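I've been putting this off since January, so please forgive the rush. I run the linen side of a small guest house called Esfahani, and I'm looking for two people to join me for the busy season. It's a part-time job, paid weekly, and you don't need to have worked in a hotel or a laundry before (I hadn't!).

## What the job is

Mostly towels. There are sheets and pillowcases too, and a few tablecloths from the tea room, but if you don't like towels you won't like me either. We have 19 bedrooms and a small pool, and on a full changeover day 192 towels come back down the stairs in big bags. They get sorted, washed, dried, folded and sent up again by four in the afternoon, which is when the first guests start hovering by the front desk with their suitcases.

You'd be working with me in the back building, where it's warm in winter and far too warm in summer. We have the radio on. I choose the station on even weeks and you lot can fight over the odd ones.

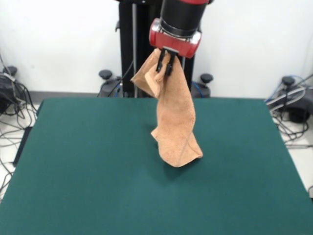
Do warn them about the stairs, my last helper told me when she heard I was writing this, and tell them the morning shift is the better one because you get the good biscuits. She's right on both counts. The stairs are steep and there's no lift to the top floor, so you do need to be all right carrying a full bag up two flights. If that's a worry, talk to me anyway, as there's plenty to do on the ground floor and we can split things up between us.

## Hours and pay

Shifts are 4 hours long, either 7.30 to 11.30 or noon to 4, and I'd want you for four shifts a week. Friday is our big day and I need both people in for that one, no swapping, sorry. The rest of the week we can sort out over a cup of tea.

You'll get 80 pounds for every Friday shift and a bit less for the others (I'll give you the full rates when you write, they depend on whether you do mornings or afternoons). Lunch is free if the kitchen's open, and you can use the pool after closing. I'll also sort you out with an apron and a pair of decent shoes, as wet tiles and trainers don't mix.

## What I'm after

Somebody who turns up, mainly. I'd like you to be fussy about corners and not fussy about people. You'll be taught our fold, and I know everyone has their own from home, but all the shelves upstairs are built to fit ours and a towel done any other way sticks out and falls on somebody's head. It takes a morning to learn and then you'll find yourself doing it at your mum's.

It helps if you can read a care label and don't mind asking when you can't. We book everything in and out on Plideo, the stock program the owners picked. It's a bit slow and it logs you out if you so much as look away, but I'll sit with you until you've got the hang of it.

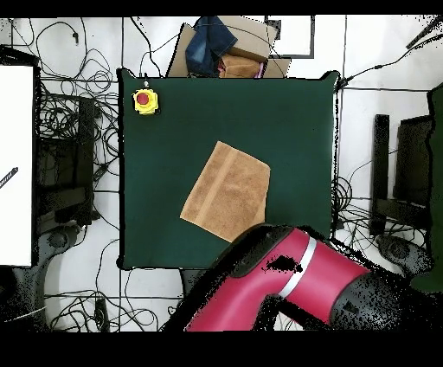
*A tan terry towel, folded flat.*

## A few odds and ends

We're ten minutes' walk from Skustetti station. Buses are hopeless before seven, so if you're coming from the Monov side you'll want a bike or a very kind friend. There's a dry shed for bikes and I'll give you a key.

Detergent: we use an unscented one, but the fabric spray for the curtains does smell of lemon, so say if that sort of thing sets you off and I'll do that bit myself.

You need to be 18 or over. Students are welcome and so are people who've retired and are bored of it. If you can only do the summer, tell me that up front and I won't hold it against you.

## How to apply

No CV needed. Write me a few lines saying who you are, which shifts you'd like and when you could start, and drop it in at the front desk at Esfahani in an envelope marked "Linen". Or come round the back any weekday after two and knock loudly, the dryers are noisy. I'll ask you in for a paid trial shift before either of us decides anything, so bring a drink and tie your hair back if it's long.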